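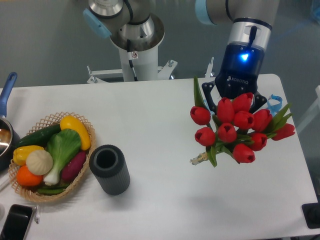
Figure 3. Two-arm station during the handling work. The right gripper holds the tulips by the stems; the produce basket is on the left side of the table.

3.2 Planning of the equipment budget

The purchase of the station was planned in two steps. In the first step we listed only the large items, namely the arms, the grippers and the table. In the second step we added everything that is placed on the table or used up during the work. The second list was much longer than we expected, and it had 53 lines when it was closed in May.

For the objects, we followed the advice of Wada, who planned the earlier Kandpal station, and kept a separate budget line for them. Objects such as the bouquet and the basket of artificial vegetables in Figure 3 are cheap compared with an arm, but they are bought in many small orders, and each order needs its own approval. At our site one approval takes 14 working days. We therefore put all objects into one order from Trokasel, with a limit of 200 euros for each group of objects.

The grippers were more difficult to plan. Pliketico offered a lower price if the grippers were ordered together with the arms, while Flidosside could deliver them sooner. We accepted the first offer. Spare fingers were not included in it, and we had to pay 3211 euros later for spare fingers, cables and mounting parts. This sum was taken from the reserve of the following year.

From this experience we suggest that the spare parts should be written in the same request as the gripper. A group which plans to handle soft or thin objects, for example flower stems, should also ask the seller for a trial before the order is signed. In our case the trial was done on a Tuesday afternoon and cost only the travel of one person. The cost of floor space is not considered in this section and is treated in Section 3.4.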